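The Spare Key Letter
Friday, February 23, 2018

What I learned from writing 126 thank-you notes

My mother's retirement party was in January, and it was a success, meaning that everyone came and only one chair broke. She got presents. She got a lot of presents. She had asked for no presents, in writing, on the invitation, in a typeface I picked myself because it looked firm. People read it, nodded, and went shopping.

My mother is of the generation that believes an unacknowledged gift is a kind of theft. She also has a bad wrist. You can see where this is going. I went over on a Sunday for soup and left with a grocery bag of blank cards and a list, and the list had 126 names on it.

I would like to say I rose to the occasion. What I did was put the bag in the hall closet and think about it every time I needed my coat.

A few of you wrote in after the last issue asking for something practical, after my long piece on the history of the parking dispute in Prerberg. Fair enough. So I'm going to tell you how to write a great many thank-you notes without losing your mind or your mother, and you can decide for yourselves whether that counts.

First, the cards. Do not buy nice ones. I know how that sounds. Nice cards are thick, and thick cards drink ink, and the blank part inside is enormous, and you'll stand at the edge of it like a man looking at a field he has to mow. The cards in my mother's bag were from Kaplan, the stationery place next to the bakery, and they were cream colored and big enough to serve a sandwich on. I got through four. Then I went back and traded the rest for the small ones. The woman at the register asked if something was wrong with them and I said they were too hopeful, and she exchanged them without another word.

A small card holds three sentences if your handwriting is normal. Three sentences is a complete thank-you note. I'll fight anyone on this. Sentence one names the thing. Sentence two says something about the thing that could only be about that thing. Sentence three is about the person. Then you sign it and you're free.

Sentence two is where people get stuck, and where I got stuck, at a vase. It was a perfectly good vase. My mother received five vases. By the third I had used up tall, and by the fourth I had used up blue. For the fifth I wrote that it was already in the window, and then I had to drive across town and put it in the window. 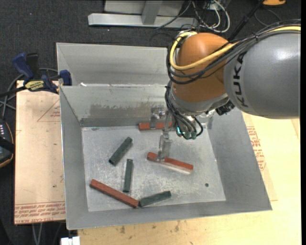

Candles are worse. There's nothing to say about a candle beyond the smell, and the smells have names like Harbor and Linen Evening. I called my mother to ask what Linen Evening smelled like and she took the lid off and was quiet for a while. "A dentist," she said. "A good one." I wrote that it was very clean and calming.

Money should be easy and isn't. You can't name the amount, or my mother says you can't, so sentence one has to do a little dance. "Your generous gift" is fine. "Your very generous gift" creates a ranking, and these people talk to each other. I used "generous" for everyone, from the cousin who gave a check that made me sit down to the neighbor who enclosed a coupon for 15 percent off tires. The coupon was good through March. She used it, too, so that note had a very strong second sentence.

Second, the order. I started alphabetically, like a fool. Alphabetical order puts you at the mercy of families. You write to one aunt, then her husband, then their three grown children who each gave separately out of spite, and by the end you're thanking people for the same salad bowl in slightly different moods. Shuffle the list. Put a distant coworker between two relatives and you come back to the second relative fresh.

I also recommend getting the hard one out of the way early. Every list has a hard one. Ours was Biljana Leka, who shared an office wall with my mother at Nustura for most of her working life and who gave her a hand-knitted blanket so big it has to be folded by two people. You can't do that blanket in three sentences. I tried. I wrote that it was warm, which made it sound like a bus. Finally I gave up and took the card to my mother with a pen, and she wrote it herself, bad wrist and all, on the front and the inside and the back. She wouldn't let me read it. It took her most of an afternoon and she asked for a second card.

Third, the pen. I went through a lot of pens in the first week, and I have opinions now that I didn't ask for. Gel pens smear if you're left-handed, and I'm left-handed, so the early notes look as if they were written during light rain. Fountain pens are for people with one note to write. The pen that got me through was a Tevby ballpoint that came free in the mail with a letter asking me to refinance. I still haven't refinanced. I've thought about sending them a card.

Fourth, how many at a time. My first plan was to sit down on a Saturday and do them all. I cleared the table, I made coffee, I put on a record. By lunch my hand was a claw, and I had written "Thank you for coming to my retirement" to a man who hadn't come, in my own name, and I am not retired. That one went in the trash. After that I kept a stack by the toaster and did a couple in the morning and a couple at night, and it went along about as pleasantly as brushing your teeth.

A word on stamps. You will be short of stamps. Buy more than the list calls for, and then buy another book, for the ones you stick on upside down and feel bad about. My mother holds that an upside-down stamp means something. She can't remember what, but she thinks it's rude or else romantic, and she didn't want to risk either one with the dental practice.

I should admit there was a point, somewhere past the middle, when I looked into having them printed. There are places that will do it. You send them your text and your list, and they send everyone on it the same card in a font meant to look like handwriting. One outfit's smallest order was 2000 cards, which would have covered the party and also most of the people who drove past it. I mentioned this to my mother as a joke. She put down her spoon. I finished the rest by hand.

They all went out last week, and the replies have started. I hadn't planned on replies. Several people have called my mother to say how much they liked their notes. One of the vase people sent a card thanking her for the card. It's a lovely card, thick, cream colored, and from Kaplan by the look of it. My mother has set it on my side of the table and says there's no hurry.

Odds and ends

The soup recipe from January called for 2 bay leaves, and I printed it as cups. I'm sorry. Thank you to the reader who went ahead and tried it.

Several of you asked whether the parking dispute has been settled. It has not. There is a new cone.

If you have a reliable second sentence for a fruit basket, please reply to this email. My aunt turns eighty in the spring and I've been seen holding a pen.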